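We use cookies to remember your basket and language. OK / Read more

Drisance Service Record Box

We've wanted to make this one for years. The Drisance is a storage box for families and local history groups who are looking after the papers of somebody who served - discharge papers, letters home, pay books, prisoner of war postcards, the lot. Niamh Daly drew it up after sorting her grandfather's wartime letters, and it has been on our own shelves ever since.

The board is acid-free, the corners are metal, and the lid lifts right off so you can work from both sides of a table. It comes with 300 index slips and six dividers, already cut to take a name, service number and unit along the top edge.

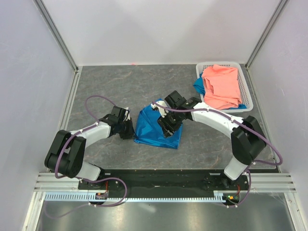
Will it hold a full-size discharge certificate without folding?

Most certificates lie flat in the base tray, and anything larger can go in the long Isine folder, sold separately.

What's in the box

- Base tray and lift-off lid
- Six dividers, A to Z tabs on request
- 300 index slips
- A soft cloth for wrapping medals or a cap badge

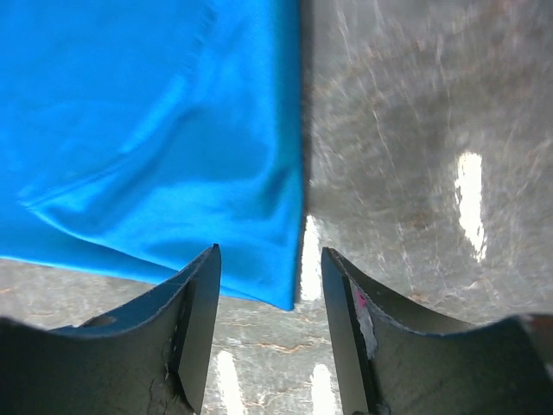
Using it with a roll of honour

Raimo Pitkänen used three of these for his village roll, 206 names in all, and he still has room for the photographs people keep bringing him! He files by surname first and unit second, with a pink slip wherever a date of death is disputed between two sources. It's a lovely simple system and we've copied it shamelessly. 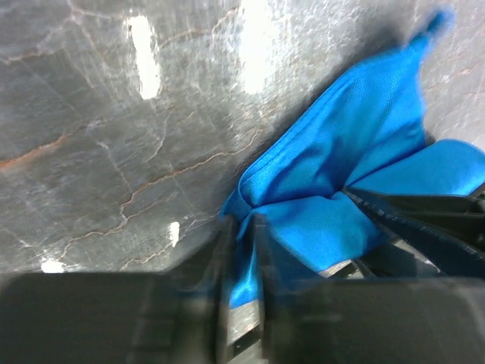 Old letters need a bit of space when you first open them out, so clear the biggest table you have and keep your tea in another room. Watch the lighting too. A polished grey marble top like this one throws back bright white spots from the lamps overhead, and faint pencil is hard enough to read as it is - a sheet of plain blotting paper underneath cures it. Turn each page once, note the date and place on a slip, and put it away before you start the next.

Refill slips and spare dividers are in stock now. Orders to Tyyne Heinonen at the Grosero shop, please.

Contact us | © Grosero | Back to top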